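이 사이트는 쿠키를 사용합니다. 계속 이용하시면 쿠키 사용에 동의하는 것으로 간주됩니다. [동의] [설정]

인쇄하기 | 이메일로 보내기

베란다텃밭 > 고추·피망 > 피망 초록일 때 딸까요, 빨개질 때까지 둘까요?

흙묻은장화
4월에 모종 들이면서 벌써 수확 얘기 꺼내서 죄송한데 너무 궁금해요! 작년에 Pelitz 품종 처음 키웠는데 초록일 때 다 따 먹었거든요. 아삭하고 쌉싸름하고, 진짜 맛있었어요. 근데 옆 동 사시는 분이 그걸 왜 벌써 따냐고, 빨갛게 익혀야 피망이지 하시더라고요. 다들 어떻게 하세요?

남향11층
무조건 빨갛게요. 단맛이 비교가 안 됩니다. 저는 작년에 제일 잘 익은 게 183그램 나왔는데 그 자리에서 생으로 다 먹었어요 ㅋㅋ 초록은 그냥 덜 익은 거예요.

콩나물국밥
윗분 말씀에 반은 동의, 반은 반대요. 덜 익은 건 맞는데 초록은 초록대로 쓸 데가 있죠. 잡채에 빨간 것만 넣으면 너무 달아요. 그리고 익을 때까지 매달아 두면 그동안 새 꽃이 잘 안 달려요. 화분이면 더 그렇고요.

남향11층
꽃이 안 달리는 건 비료 문제 아닌가요? 전 Vendale 액비를 1,000배로 희석해서 주는데 익히면서도 계속 달렸어요.

콩나물국밥
화분 크기가 어떻게 되세요? 저는 20리터인데도 열매 여러 개 익히는 동안은 확실히 쉬더라고요. 비료도 꼬박꼬박 줬고요.

남향11층
아 저는 훨씬 큰 통이에요. 그 차이일 수도 있겠네요.

흙묻은장화
와 댓글 감사해요!! 그럼 첫 열매 몇 개는 초록일 때 따서 포기를 키우고, 한여름 지나서 달리는 건 익히는 쪽으로 가 볼까요?

씨앗부자
저도 딱 그렇게 합니다. 첫 열매는 아까워도 일찍 따세요. 그리고 Yvonne Lockwood의 화분 채소 책 보셨어요? 색이 돌기 시작할 때 물을 갑자기 늘리면 껍질이 갈라진다고 나오는데, 제 경험으로도 맞아요. 저는 요리에 쓸 때 초록이랑 빨강을 반반 섞는 게 제일 좋더라고요. 식탁에 같이 있으면 색도 얼마나 예쁜데요! 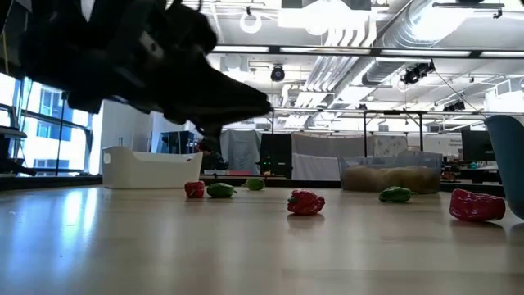 볶을 때는 초록을 먼저 넣고 빨강은 불 끄기 직전에 넣어요. 빨간 쪽이 금방 물러져서 같이 넣으면 모양이 안 남아요. 남는 건 채 썰어 얼려 두면 겨울까지 갑니다.

남향11층
냉동은 반대요. 해동하면 흐물흐물해요.

씨앗부자
해동하지 말고 언 채로 팬에 바로 넣어 보세요. 꽤 괜찮아요.

흙묻은장화
저 모종 두 개만 사려다가 방금 Fleltemov도 하나 더 주문했어요 ㅋㅋㅋ 그건 노랗게 익는다던데 키워 보신 분 계세요?

콩나물국밥
키는 작고 잎이 무성해요. 지주는 꼭 세우세요.

인쇄하기 | 이메일로 보내기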